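Room safety checklist, Sunora day center for depression and anxiety support
Monthly round, July. Building: Ruchti house, ground floor and first floor.

1. Windows in talking rooms open only to the limiter – OK
2. Hooks on doors are the type that gives way under load – OK, one replaced in Bolari room
3. Curtain rail in quiet room, height 160 cm, magnetic fixing – OK
Comment: the magnets hold well but one end is a little slow to release. I will test again on Wednesday.
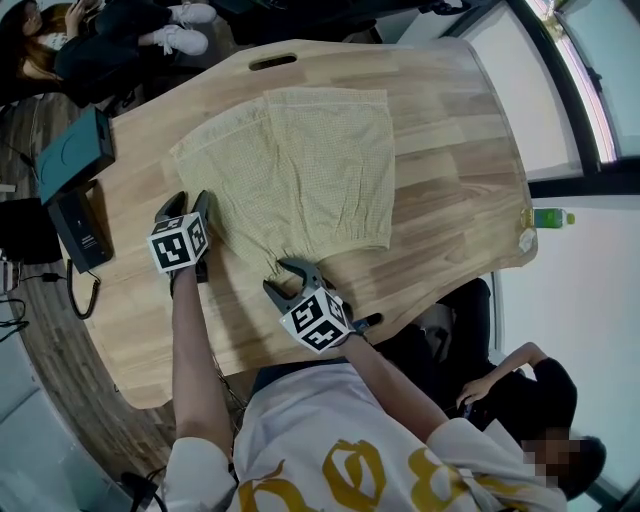
4. Cleaning products locked away – NOT OK
Comment: the cupboard was closed but the key was still in it. Please bring the key back to the office every time, also when it is only for five minutes.
5. Medicines of visitors not left in common rooms – OK
6. Crisis plan printed and in the red folder – OK, version 2
7. Crisis line number next to each telephone – one label missing, first floor

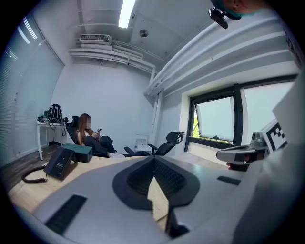 Item 7: desk telephone.

8. Crisis cards for visitors in stock – 1000 ordered from Drernus, some 160 left from the old print
Comment: the old cards have still the former opening hours. Do not give them out.
9. Staff never alone in the building with a visitor in crisis – evening rota to be corrected

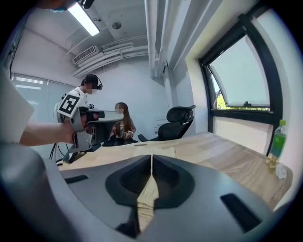
The evening team answered that on item 9 the rota is correct on paper, but the second person often leaves at 8 pm to close the side entrance, and then the phone contact is the only help. They ask to close this door earlier.
Comment: agreed, try it for one month. Item 9 stays open until then.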